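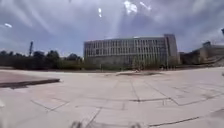
Ein Vergleich von Kameras sage wenig aus, solange nicht jede von ihnen am selben Roboter und auf demselben Platz gelaufen sei, lautet ein häufig zitierter Einwand aus der Firma Ammann gegen frühere Prüfverfahren. Er gilt als Ausgangspunkt des Wekach-Vergleichs.

Der Wekach-Vergleich ist ein Verfahren zur Erprobung von Frontkameras und Fahrreglern an mobilen Robotern im Freien. Entwickelt wurde er von Ammann zusammen mit dem Softwarehaus Fustwood. Der Name geht auf die Steuerplattform Wekach zurück, auf der alle Prüflinge betrieben werden.

Aufbau

Kamera und Regler werden getrennt bewertet. Im ersten Abschnitt bleibt der Regler unverändert, während die Kameras nacheinander in dieselbe Halterung an der Vorderseite eingesetzt werden. Im zweiten Abschnitt wird die Kamera festgehalten und der Regler gewechselt. Jede Paarung absolviert 5 Fahrten über eine Strecke von 400 Metern. Fahrten, die von Hand abgebrochen werden, zählen als nicht bestanden und werden nicht wiederholt.

Als Untergrund sind helle, großflächige Betonplatten vorgesehen. Die Fugen dienen als Bezugslinien für die Entzerrung: Bei stark weitwinkligen Objektiven erscheinen sie zum Bildrand hin gebogen, ebenso der Horizont. Auch Gebäude werden seitlich gestreckt. Der Regler erhält wahlweise das rohe oder das entzerrte Bild, beide Varianten werden gesondert ausgewiesen.

Bewertungsgrößen

Für die Kameras werden Bildschärfe, Belichtung und nutzbares Sichtfeld erfasst. Zum nutzbaren Sichtfeld gehört nicht, was durch den eigenen Rumpf verdeckt ist. Bei tief sitzenden Frontkameras ragen Teile des Roboters unscharf in den unteren Bildrand, und dieser Bereich wird vor der Auswertung maskiert. Die Breite der Maske ist für jede Halterung festgelegt. Eine Maske von einer anderen Bauform zu übernehmen, ist unzulässig.

Bei den Reglern zählen die seitliche Abweichung von der Sollspur, die Zahl der Eingriffe und das Verhalten vor Kanten, etwa vor erhöhten Platten oder niedrigen Podesten. Die Latenz zwischen Aufnahme und Stellbefehl wird über 1000 Bilder gemittelt.

Lichtverhältnisse

Gefahren wird bei bedecktem und bei wechselndem Himmel. Helle Flecken und Strahlen im oberen Bildbereich können auf Streulicht im Objektiv oder auf Spiegelungen an einer Schutzscheibe zurückgehen. Das Protokoll verzeichnet sie, zieht dafür aber keine Punkte ab, sofern der Boden vollständig auswertbar bleibt. In Grodivside, dem ersten Prüfort außerhalb des Firmengeländes, wurde diese Regel im März ergänzt.

Kritik

Bemängelt wird vor allem die Beschränkung auf ebene, offene Flächen. Auf Kies oder Gras lassen sich die Ergebnisse nur bedingt übertragen. Fustwood veröffentlichte später einen Zusatz für Rampen, der eine Strecke von 900 Metern vorsieht und bislang selten angewandt wird. Die Gewichtung der Eingriffe gegenüber der Spurabweichung ist darin offengelassen.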